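About Tistby Plumbing Supply

Family shop, counter in front, stock in back. Valentina Godoy opened it with two shelves and a used van. Still the owner, still answers the phone most mornings. We sell valves, fittings, washers, traps, hose, and the odd parts the big stores quit carrying. Bring the old piece in, we'll match it. Usually takes a minute.

Mostly homeowners and small contractors. Some landlords. Cash, card, or account.

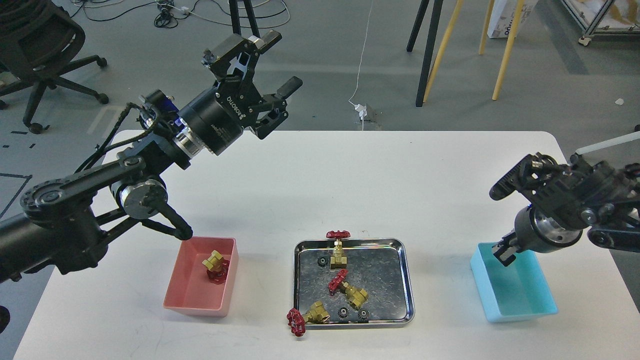
What we do

Counter sales, six mornings a week. Local delivery up to 50 miles, order before noon please. Thread matching is free. Repair kits for older faucets, including the Antal line, which we bought out in October when the distributer closed. Lots of it left, ask.

Gate valves in brass, most common sizes. Ball valves too. If you dont know which one you need, ask before you buy, returns on cut pipe are a no.
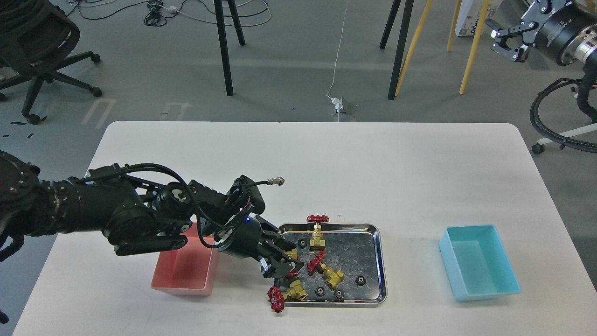
Staff of 8 now. Two on the road, the rest at the counter or in back. Everybody learns the stock by putting it away, Valentina included. No sales commissions, never had them. If a 2 dollar washer fixes it, you get sold the washer.

Accounts for contractors: one-page form, pick it up at the counter. Approval takes a couple days. Statements go out monthly.

Page updated November 1, 2025. Winter hours go up on the door soon.

Recent posts
Shutting off your water before a trip
Evitz hose bibs back in stock
Antal repair kits, full list
Wasasport pool fittings: what we carry
Holiday closings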